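Section 4. Recording Your First Grasps with the Hand-Held Gripper

This section is for new members of the Estholm student robotics club. Please finish Section 3 (charging and memory card) before you start. The work needs two people, one for the grippers and one for the log sheet. A first session takes one evening, from 16:00 until the room closes.

4.1 Before you begin

1. Take one pair of grippers from the Jullness cabinet. Always take both grippers of the same pair. The left and the right one are calibrated together.

2. Open and close each gripper 3 times with the hand lever. The movement must be smooth from the start to the end. If you feel a hard point, put the pair on the repair shelf and take another one.

3. Check the finger pads. The teeth should be clean and the pad should not move when you push it with your thumb.

NOTE: Do not clean the pads with alcohol. Use a cloth with a little water and let them dry.

4. Start the Drostuno recorder on the laptop and wait for the two green signs, one for each gripper. If only one sign is green, close the program and start it again. Do not pull out the cable while the program is running.

4.2 Preparing the objects

5. Choose your objects and put them close together on the work surface. Mix soft things and hard things. A pile is more difficult than a row, and we want the difficult case also.

6. Write every object in the log with a short name. Use the same name each time. In the spring we had 1,354 recordings, and many of them had to be renamed by hand, as "box", "small box" and "Box 2" were all the same object.

CAUTION: Medicine boxes must be empty before they come into the club room. Take out the blister sheets at home.

4.3 Making the grasp

7. Hold one gripper in each hand. Keep your wrists relaxed and your elbows free from the table.

8. Move the gripper to the object slowly. Stop for a moment before you close the fingers, so that the recorder can save a clear start position.

9. Close the fingers on two opposite sides of the object. For a narrow box which stands upright, the pads should press on the left and the right side, with the thin side of the box facing you. Use only the force that is necessary. If the cardboard begins to bend, open a little.
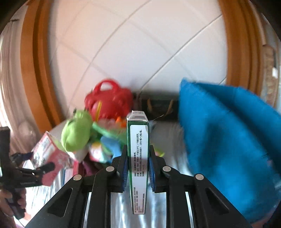

10. Lift the object one hand width, hold it still, and put it back. Then open the fingers completely and move away.

11. Say "good" or "bad" to your partner, who marks it in the log. Please mark the bad ones too. The Hamada team trains its model also with failed grasps.

NOTE: One file can hold 1,000 seconds. After this the recorder stops without any sound, so your partner should watch the counter.

4.4 Ending the session

12. Press Stop and wait until the word "Saved" appears. Then you may switch off the grippers, first the left and then the right.

13. Put the grippers back in the cabinet with the fingers closed.

Related sections
Section 3. Charging and Memory Card
Section 5. Checking Your Recordings
Section 6. Replacing the Finger Pads
Log Sheet for Two Persons
Room Rules, Estholm Club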